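From: Wichai Sukprasert
To: Stukmont neighbors list
Date: 2/21/19
Subject: Re: [stukmont-neighbors] off-white

On Tuesday night's thread, or whichever night it was that we all lost our minds, Pichon Street wrote:

> I don't see why we need a whole color list. It's a hallway. Paint it
> white and be done with it. My unit has been white since I moved in and
> I have had no complaints. Also who picked "Oat"? It looks like a
> bandage. And is the 188 for the paint or for the paint and the guy?

Taking these in the order that will annoy the fewest people.

The 188 is for the paint. The guy is another 500 per floor, and he would like it known that he quoted us in January and has been very patient. The whole job, with the stairwell, comes in a little under 3,000, provided we stop changing the color. Every time we change the color he drives back to the store, and he has started billing for the drive.

As for who picked Oat, I did. I picked it at the Dendik counter under a light bulb that turned out to be lying to me. I have since looked at the sample board on the second floor landing at breakfast time and again after dinner, and I withdraw Oat. It does look like a bandage. I'd been hoping someone else would say so first, and I thank Pichon Street for the service.

That leaves "paint it white." I was a "paint it white" man myself until I went to buy some. Dendik makes a white with blue in it, a white with yellow in it, a white with gray in it, and one called Plain White that is pink. I asked the kid at the counter for white with nothing in it and he looked at me the way my doctor does. What he sold me in the end was a sample pot of something called Rolo, which I assumed would be brown.

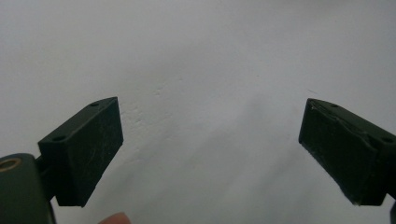

The trim is a separate fight. If the walls go any warmer than they are now, the existing door frames will look like teeth. We can repaint the frames (165 more, he already checked) or we can keep the walls close to what's up there and spend the money on the front step, which has been trying to kill the mailman for two winters. I vote for the step. I'm aware that it isn't on the agenda.

A few things people sent me off list, which I'll answer here so I only have to type them once:

Yes, eggshell. Flat paint shows every bicycle. Semi-gloss makes the place look like a dentist's.

No, we can't have each floor choose its own color. We share one stairwell, and it would have to pick a side.

The smell is supposed to be gone in a day. I'd plan on two and leave a window open on the third floor, the one that opens.

Whoever wrote "NO" on the sample board in pencil, please say which sample. It's right between two of them and I've been treating it as a general remark.

If I don't hear a real objection by the end of the month I'll tell him Rolo for the walls, leave the frames alone, and let him start at the top and work down. "I just don't love it" is not a real objection. I don't love it either. It's a hallway.

Wichai
3B

P.S. The ladder in the basement is his. Please stop borrowing it.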